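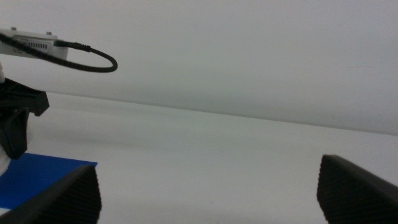 When do the new membership rules at Bomham Tennis Club take effect? They apply from the start of the September renewal period, and current members stay on existing terms until then.

Bomham, 2023-06-29 – Bomham Tennis Club has adopted a revised membership and court booking policy. It replaces the rules used since the club merged with the Mowat Road courts. All categories of membership are covered, including junior and off-peak.

Full membership is capped at 300. Applications received after the cap is reached go on a waiting list in date order. Junior places are limited to 80 and are counted separately.

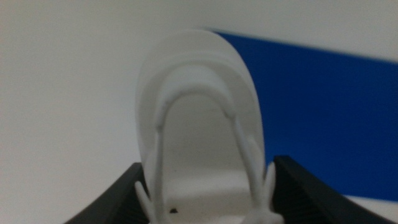
Court bookings open 12 days in advance and close two hours before play. A member may hold no more than two open bookings at a time. Bookings not canceled before the deadline count as used – this includes bookings made on behalf of a guest.

League fixtures against Ena and Dement keep priority on match evenings. Fixture dates will be entered in the booking system before the renewal period opens, and the courts concerned will show as unavailable.
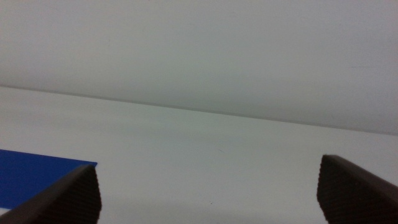
Hubert Gasser said the two-booking limit should be reviewed after one season, as doubles players often reserve on behalf of a group. He added that the cancellation deadline was workable for evening play but tight for early morning slots.

The club will accept written comments on the policy until the renewal period opens. Copies of the full text are available from the club office and on the members' page of the website.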